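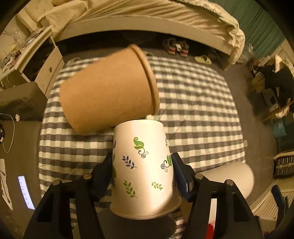 **Keeping House in One Room, Handout 7**
Nastthorpe Evening Classes, Mon 17 August

Last week we did drawers, and everyone survived. This week is cups, tubs and other hollow things, which take up a great deal of space in order to hold very little of it.

### 1. Stacking

- Paper cups nest. Put the same size inside the same size, open end up, and stop before the column starts to lean.
- A cup laid sideways on the base of an upturned cup is a balancing act. Enjoy it, then nest them.
- Printed and plain cups can share a stack if the rims match. Leaf patterns don't mind kraft paper.
- Anything that has been drunk from goes in the trash or the sink. "I might reuse it" was covered in Handout 3, at some length.

### 2. The floor

A blanket spread on the carpet makes a decent sorting area. It also makes a decent place to lose a phone. Before you start, move shoes, chargers, headphones and paper to wherever they live. If they don't live anywhere, see Handout 2.

### 3. Containers with and without a purpose

Stand each one up. A container on its side rolls, or waits until you're carrying something and then rolls. Tall ones go to the back, small ones in front. Round and flat-sided ones can share a shelf, but put the flat-sided ones at the end, where they work as a bookend.

The Huttunen method says to fill every container before you store it. I have tried this and now own a tub of tubs. 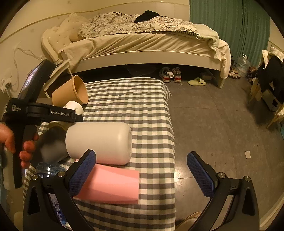
One student asked in July whether a container kept only for its color counts as storage or decoration. It counts as decoration, and decoration gets one shelf.

### For next week

1. Clear one surface and leave it cleared overnight.
2. Write down what was on it by morning.
3. Read the Arkska notes on lids, pages 42 to the end. Bring a lid.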